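Notes, consumer class actions, session 3

Slides 1-4 fast, they've had lunch. Start with Rinance. Auto-renewal case, not texts, not calls. Subscribers say price went up with no notice. 310 complaints before anyone filed. Say that number slowly.

Then arbitration clause. Buried in the terms, clicked thru at sign up. Judge let the claims go ahead in March. Dont get into the appeal. 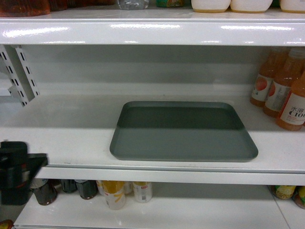

Conall Keane asked me at the last one whether it's worth joining for an $80 refund, and I said fair question. Answer: opting out deadline matters more, 21 days on this one. Check your mail.

Skip Fuvora if short on time. Hand over to Lorcan for questoins.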